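Tosdale Opens Shared Workroom for Small Teams and Solo Workers

TOSDALE, November. The Říha building has a new shared workroom, and we're thrilled to open the doors! The room has desks for 30 people, with high-backed mesh chairs on wheels and bright white tables for jobs that need a bit of elbow room.

The project grew out of a survey by Hindent, the group that runs the building. It drew 239 replies, and most of them asked for the same thing: a plain, comfortable place to work close to home, with a table big enough to spread out on.

"People wanted good chairs and clear tables, so that's where the money went," said Biljana Leka, who planned the room with Peadar Keane. "I love seeing someone's plant next to someone's water bottle. It already feels lived in."

Desks are shared, and members are asked to wipe down the tables before they leave. Cleaning cloths are kept in the room. The doors open at 8 a.m., and day passes are sold at the front desk.

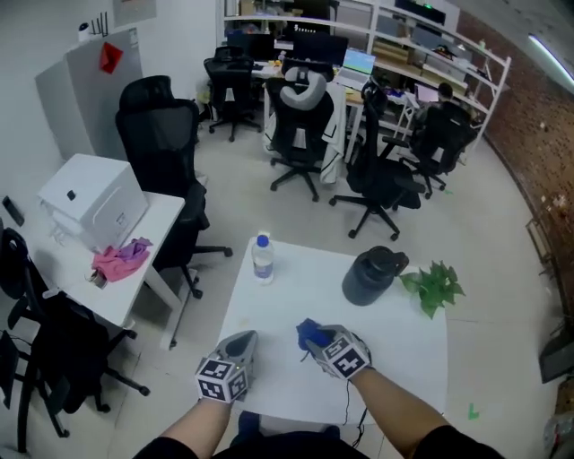 Can members leave their things on a table overnight?

Tables are cleared at closing time, but members can rent a locker by the month and keep bags, jugs and supplies there.

Hindent hopes to open a second room on floor 2 once this one fills up. Anyone who'd like to look around first is welcome to drop in during the afternoon (bring a friend, bring your lunch!).

Contact: Liam Hennessy, Hindent, Říha building, Tosdale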